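# The Net

In November the company sent me to the apartment of my grandmother. They did not know it was hers. On the list it was only "Home 48, Plolska district, bedroom with television," and the address came to my phone at seven in the morning. I had given her the sign-up form myself in the summer and then I had forgotten it. She had not forgotten. She filled in every line and mailed it to Metora with a stamp.

She opened the door in her good jacket and said "Welcome," as if I came from the bank.

"Grandmother, it is me."

"I know who it is," she said. "Where do you put the garbage?"

The task that month was garbage. Metora wanted 200 episodes from each home, and one episode was one piece of trash, picked up from wherever it lay and dropped into the bin. You hold one gripper in each hand and you work slowly, so that the camera sees what the fingers do. Later the learning system looks at all of it and tries to do the same. My supervisor says we are teachers with very quiet students. I have never met the students.

I carried my own garbage in a bag, because the rules say so. It was clean. Every collector has such a bag, and we are proud of them in a stupid way. Mine had snack wrappers in many colors and a foam net from a fruit, which I saved for last because it is difficult. It is soft, it jumps back, and it holds on to the pads when you want it to leave.

My grandmother looked inside the bag and was ashamed for me.

"People will think I live like this," she said.

"Only a computer will see it."

"A computer is seen by people."

So we made an agreement. She would sit in the kitchen with the door closed, and I would spread the trash over her things, and she would not look. I started on the coffee table. 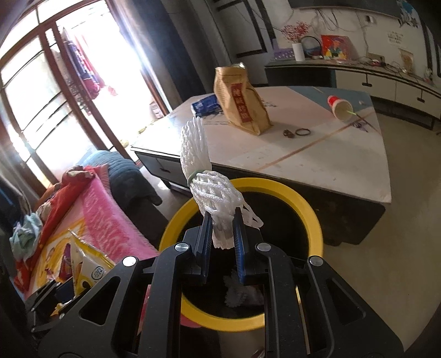
The first hours went well. I wrote the number after each five pieces, emptied the bin, scattered everything again and began from the other side. This is the part I can never explain at dinner. You clean the room, and then you make it dirty with care, and if you are good at it, the dirt looks natural. In training they told us: do not place it, let it fall. But a wrapper that falls often falls badly, so I place it and pretend.

By noon I had 136. My wrists were hurting and I went to the kitchen for water. She had made soup, naturally. There were two bowls on the table and a third one with a plate on top.

"For whom is this one?"

"For your boss."

"He is in Crabtree. He does not come here."

She took the plate away, looked at the soup and put the plate back.

While we ate she asked me what the machine would do when it had learned everything. I told her what they told us, that a company named Dristico would put it in homes, for people who cannot bend down anymore. She was quiet for a time. She has not bent down well for five years. When something falls under the table, she pushes it with her stick to the wall and waits for me to visit.

"And it will pick up like you?" she asked.

"Like me, and like many others. A mix."

"You pick up like your grandfather," she said. "You lift it and then you stop a little bit. You look at it. Then you throw it away."

I said that I did no such thing. She only shrugged and took my bowl.

After the soup I moved the trash to the bed, on the pink blanket with the yellow cartoon faces. That blanket was mine when I was small. I let everything fall, and this time I did not correct it.

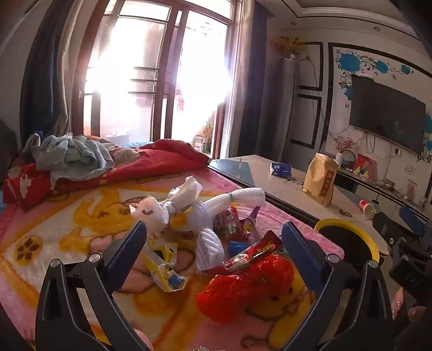 *The pink blanket, after lunch.*

I took a red wrapper and I tried to see my own hand as she saw it. Lift. Then – yes, there it was. A short stop in the air, with no use to anyone. I tried to remove it in the next one, and the movement became ugly and quick, and the wrapper slipped out of the jaws. I marked that episode as failed. The one after it I did in my usual way.

The door of the kitchen had opened a little. I saw her stick first.

"You promised not to look," I said.

"I am not looking. I am checking the soup."

"The soup is in the kitchen."

She came and sat on a chair that I had moved out of the view, and she put both hands on the stick. She did not speak, because I had explained that speaking can disturb me. But each time a piece went into the bin, she made a small sound with her tongue, like when she counts money.

The light was going when I reached the last one, number 200. I had kept the net for it. I closed the jaws around the foam, lifted it, and held it above the bin much longer than is allowed.

"Well," said my grandmother, "throw it."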